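Tirnbridge 社区互助网 > 公共服务与场所管理 > 借阅与出借

开办玩具借阅业务时，押金、缺件赔偿和归还清洁应当如何规定

提问单位：Tirnbridge 东区家庭服务站
状态：已有三条答复，提问单位已采纳其中一条

各位同行：

本站拟自六月起在原有图书角的基础上增设玩具借阅业务，服务对象为辖区内学龄前儿童家庭。图书借阅已运行多年，制度较为完备，但在起草玩具部分的管理办法时，我们发现图书的规定不能直接套用，现将遇到的问题整理如下，请有经验的单位予以指导。

一、押金。图书借阅目前不收押金，仅凭居住证明办理借阅证。玩具单价差异较大，是否应当收取押金，若收取，是按件收取还是按户收取？本站领导倾向于按户收取固定金额，财务方面则认为应当与物品价值挂钩，双方意见尚未统一。

二、缺件。拼图、积木、形状配对类玩具均由多个部件组成，归还时少一件的情形想必难以避免。少一件是否视为整套损坏？赔偿标准以何为据？若家庭日后找到该部件，已收取的赔偿款是否退还？

三、清洁。软质材料与硬质材料的清洁方式是否应当分别规定？清洁责任由借用家庭承担还是由本站承担？

四、登记。本站图书使用 Pasport 借阅登记系统，每本书对应一个条码。玩具按套登记还是按部件登记，系统供应方未给出明确意见。

五、借期。图书借期为4周，可续借一次。玩具是否宜采用相同借期？

另需说明，本站仅有两名在岗人员，业务不宜过于繁琐。首批拟入库的玩具以教育类为主，包括木质积木、泡沫形状板、布质玩偶和少量棋类。请答复时尽量说明贵单位的实际做法，以及实施过程中作过哪些调整。如有现成的管理办法文本可供参考，不胜感激。

以下为各单位答复，按采纳情况及提交先后排列。

答复一（已采纳）
答复人：Aníbal Macedo，Brellberg 家庭资源中心借阅部

贵站所提问题，本中心在开办初期基本都遇到过，现按原顺序逐一答复。本中心现有玩具1,000套，规模与贵站可能不同，所述做法请结合自身条件取舍。

关于押金。本中心起初按物品价值分档收取押金，执行一年后取消，改为按户收取一次性押金，退证时全额退还。分档收取的弊端在于，每次借还均须收款、开具收据、退款，窗口办理时间明显延长，家长携带幼儿排队等候，意见较多。改为按户收取之后，窗口只在办证和退证时经手现金，账目也较为清楚。至于高价物品，可以另列目录，规定仅供站内使用，不予外借。贵站财务方面的顾虑可以通过这一目录加以解决。

需要提醒的是，押金应当单独立账，不得与日常经费混用。办证时应向借用人出具书面凭据，载明金额、退还条件和退还期限。凭据遗失的，凭身份证件和借阅证仍可办理退还，此条应当写入办法，否则日后容易产生争议。对经济困难家庭，本中心凭社会服务部门出具的证明免收押金，证明只作核验，不留存复印件。

关于缺件。建议将部件分为两类。第一类为缺失后整套无法使用的部件，例如棋类的棋盘、配对类玩具的底板；第二类为缺失后仍可继续使用的部件，例如积木中的单块、拼图中的个别小片。第一类按整套现值赔偿，第二类按部件赔偿，并在目录卡上注明缺失情况后继续外借。本中心在实践中体会到，大多数缺件在归还后两周之内即可由家庭自行找到，多见于沙发缝隙、车内座椅和洗衣物中。因此本中心设置了30日的等待期，等待期内只作登记，不收款，期满仍未找到的，再行通知赔偿。

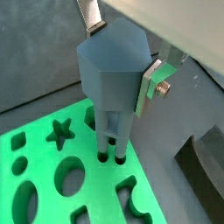

赔偿款收取之后又找到部件的，本中心的规定是：尚未购置替换部件的，全额退还；已经购置的，不予退还，原部件收回作为备件。这一规定在办证时由借用人签字确认。未作签字确认之前，曾有家庭提出异议，本中心只得按退还处理，备件费用由中心自行承担。

现值的计算方式宜从简。本中心按购入价逐年递减，至第三年末固定为购入价的四分之一，此后不再递减。捐赠物品没有购入价的，入库时由经办人参照同类物品的市场价格填写估值，并在入库单上签字。不建议在发生赔偿时才临时估价，此时双方立场已有不同，很难达成一致。

关于清洁。本中心要求借用家庭归还前作一般性清洁，即去除可见污渍、食物残留和粘贴物，消毒由中心负责。将消毒责任交由家庭承担的做法并不可靠，各家所用清洁剂种类不一，有的含漂白成分，容易损伤表面；有的香味过重，下一户家庭未必能够接受。

不同材料确应分别规定。本中心的操作细则摘录如下，供参考：

硬质塑料制品，以温水加中性洗涤剂清洗，清水冲净，擦干后上架。

木质制品，不得浸泡，以拧干的湿布擦拭，置于通风处晾干，不得暴晒或靠近取暖设备。

泡沫类制品，以湿布蘸取稀释的中性洗涤剂擦拭，凹槽及孔洞内部用软毛刷清理，平放晾干，未完全干燥前不得装袋。泡沫表面如有咬痕、缺口或碎屑脱落，即停止外借。

布质制品，可拆洗的按标签机洗，不可拆洗的不予外借。

电子类制品，取出电池后以微湿布擦拭外壳，电池仓盖应有螺丝固定，无螺丝的一律不予入库。

前述细则张贴于清洁间，由当班人员逐项执行，并在清洁登记表上填写日期和姓名。登记表保存一年。遇有家庭报告传染性疾病的，所借物品单独装袋，封存两周后再行清洁，该户同期所借的布质制品作报废处理，不要求家庭赔偿。此条应向家长公开说明，否则家长担心赔偿，往往不愿如实报告。

关于登记。本中心同样使用 Pasport 系统。按部件登记在理论上更为精确，但一套积木即有数十个部件，逐件赋码难以执行，条码贴纸本身也有被幼儿撕下吞咽的风险。建议按套登记，一套一码，条码贴于收纳袋或收纳盒外侧，部件数量写在备注栏内。另附一张塑封的部件清单，放入袋中，清单印有全部部件的照片和数量，家长归还前可自行核对。
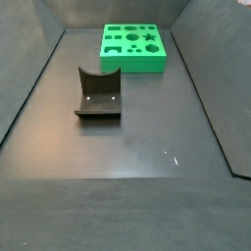 清单的制作前期工作量较大，但只需制作一次。本中心当时安排在闭馆期间集中完成，统一编号，电子版存放于共享文件夹中，清单破损时可随时重新打印。编号建议采用类别代码加流水号的方式，不要将购入年份编入其中，捐赠物品的年份往往无从查考。

归还时的清点应当在借用人在场的情况下完成。如遇高峰时段无法当场清点，可请借用人填写自查单，写明部件数量，由中心在下一工作日结束前复核。复核结果与自查单不符的，应于当日电话通知，超过期限未通知的，视为如数归还。设置这一期限对中心也是一种约束，家长较为认可。

关于借期。本中心采用3周借期，可续借一次，有其他家庭预约的不得续借。本中心原先也采用与图书相同的借期，后发现热门物品周转过慢，预约名单过长，遂予缩短。每户同时借用不超过3套，其中大型物品限1套。逾期不收取费用，但逾期期间暂停该户借阅资格，归还后即行恢复。收取逾期费的做法本中心也曾试行，效果不佳，部分家庭因欠费而不再前来，物品也未能收回。

最后补充一点。贵站仅有两名在岗人员，建议初期开放时间不宜过长，每周固定两个半天办理玩具借还即可，其余时间用于清洁和整理。首批物品宜少，待借还流程运行平稳后再行扩充。本中心的管理办法全文可以提供，请通过站内信留下联系邮箱，使用时请将机构名称和联系方式自行替换。

提问单位追问：感谢详尽答复。另有两点请教。其一，按户收取押金后，同一住址有两个家庭的应如何认定？其二，适用年龄标识由谁负责填写，如与家长判断不一致，能否外借？

Aníbal Macedo 回复：其一，本中心以借阅证上登记的监护人为准，不以住址为准。同一住址有两位不同儿童的监护人的，可以分别办证，各收押金。其二，年龄标识以包装或说明书所载为准，由入库经办人照录，无包装的按含有小部件与否从严填写。家长坚持借用高于子女年龄的物品的，本中心可以外借，但由借用人在借出单上签署知悉声明。含磁性部件和纽扣电池的物品除外，该两类本中心不予入库。

提问单位追问：知悉。两类不予入库的物品已写入草案。邮箱已通过站内信发送。

答复二
答复人：北岸社区活动室

我室也有玩具外借，没有书面办法，大家登记在一个本子上，写姓名、电话、借了什么、哪天还。不收押金。丢了小零件一般就算了，丢了整套的请家长另外捐一件差不多的。清洁由还的人自己做，看上去干净就收。

建议不要规定得过细，规定多了来借的人就少。Pasport 系统我室没有使用，不作评价。

另外我室有一批闲置的收纳袋，如有需要可以来取，请事先致电。

网站管理方附注：本条答复中未涉及消毒事项，请参阅者注意，面向学龄前儿童出借的物品应当按照所在地卫生主管部门的要求进行清洁和消毒，仅凭目测不足以作为重新上架的依据。

答复三
答复人：Ajayi 儿童用品租赁服务部

我部为经营性单位，部分做法未必适用于公益服务站，现就赔偿和责任两个方面作一补充。

第一，建议在借阅协议中明确物品交付前后的责任界限。交付前，出借方应当保证物品完好、无松脱部件、无尖锐边缘；交付后，使用过程中的看护由监护人负责。协议应使用通俗文字，篇幅以一页为宜，由监护人阅读后签字，一式两份。协议文本在启用之前，最好请熟悉当地规定的法律顾问过目，各地对公益出借与有偿租赁的要求有所不同，本部不宜代为判断。

第二，正常磨损与人为损坏应当分别界定，并列举若干情形。我部将掉色、轻微划痕、边角磨圆、包装盒开裂列为正常磨损，不予追究；将断裂、水浸变形、涂写后无法清除、宠物啃咬列为人为损坏。幼儿啃咬的情形争议最多，我部的处理方式是，留有齿痕但结构完整的，按正常磨损处理；已造成缺损的，按部件赔偿，原物下架。

第三，关于替换部件的来源。许多厂商不单独出售部件，停产后更难购得。可行的途径有以下几种：同型号旧品拆用；向厂商客服部门去函索取；委托本地加工点按原件尺寸制作。采用最后一种方式的，应当注意材料是否适合幼儿接触，边缘是否经过打磨，尺寸是否小于安全要求的下限。自制或委托制作的部件应当在目录卡上注明，不宜与原厂部件混同。我部对供三岁以下儿童使用的物品一律不采用替代部件，缺失即下架。

第四，对于前文所述30日等待期，我部认为偏长。等待期内该套物品既不能按完整状态借出，又占用架位。我部采用14日。公益机构周转压力较小，可以自行斟酌。

第五，召回信息应当指定专人定期查询。厂商发布召回公告后，如物品仍在借用家庭手中，应当立即通知收回，并保留通知记录。该项工作易被忽视，建议与每月盘点同时进行。

Aníbal Macedo 对答复三的回复：第五点十分重要，本中心的办法中也有此项，前文遗漏，特此补正。关于等待期，第二类部件缺失的物品在本中心等待期内照常外借，仅在目录卡上加注，故占用架位的问题并不突出。第一类确如所述，贵站可以考虑对两类部件分别设定等待期。

提问单位采纳说明

感谢各单位答复。经研究，本站拟作如下安排：押金按户收取，单独立账；部件分两类处理，第一类等待期14日，第二类等待期30日；消毒由本站负责，家庭只作一般性清洁；在 Pasport 系统中按套登记，袋内附塑封清单；玩具借期3周，可续借一次，每户同时借用不超过2套；借阅协议按一页篇幅起草，送法律顾问审阅。不收取逾期费。召回信息查询列入每月盘点事项。

布质玩偶中不可拆洗的部分不再列入外借目录，改为站内使用。棋类因小部件较多，暂缓入库，待业务运行4个月后再行研究。

北岸社区活动室所提供的收纳袋，本站愿意领取，请告知可以办理的时间，上午十时以后均可。

本帖转入“借阅与出借”栏目存档，仍可继续答复。涉及个别家庭的具体情况请勿在此公开，可通过站内信联系相应单位。

相关主题
图书角旧书剔除的审批程序
儿童借阅证遗失后的补办与押金处理
社区场所清洁登记表的保存期限
捐赠物品入库单应包含哪些项目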